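Nornildale hall, pre-purchase walk-thru checklist
Equipment plan for Dusby handling cells, phase 1
Date: 5/18/21
Walked by: Y. Chevalier. Comments: W. De Graaf

1. Floor, general - OK. Polished surface, fine for wheeled bases. Glare off the ceiling lights, ask Tritport if their sensors care before we sign anything.

2. Cables - NOT OK. White cables across the floor, power strips lying in among them. Needs floor channel or overhead drops. Put 3000 in the budget line for this, not in "misc" again.

3. Change of floor surface (epoxy / planks / tile) - CHECK. Get the lip height measured before ordering any mobile base.
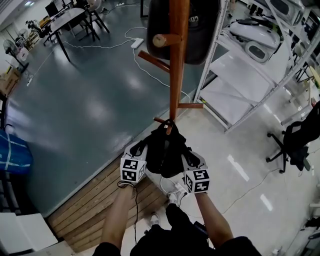

4. Hanging task, bag on rack - keep as the acceptence test. Soft strap, small peg, two hands. If the vendor can only demo boxes we dont buy. Stevens quote is for one arm only, need it redone for two.

5. Wrist cables - CHECK. Ask for strain relief and spare leads with the kit, 49 each from Stevens. Order 6.

6. Finger pads - OK for now. Textured type. Pads are a consumable, goes in running costs pls.

7. Gripper housings - scuffs and speckles on the gray body, cosmetic. Marker still on.
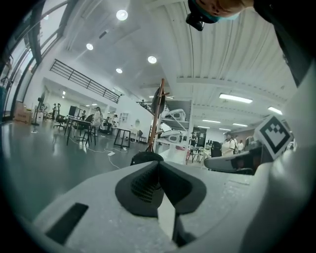
Wim De Graaf

8. People in work area - NOT OK for powered arms. Fine with hand-held tools. Fencing or floor scanner has to be quoted together with the arms, seperate PO takes until July.

9. Shelving - OK. Label shelves before delivery.

10. Fans - stay. Keep leads clear of any base route.

11. Railing at mezzanine - not inspected, facilities have it.

Total without fencing 2581 over plan. Ysaline to call Tritport re item 1, me re items 4 and 8. Re-walk once the cables are up.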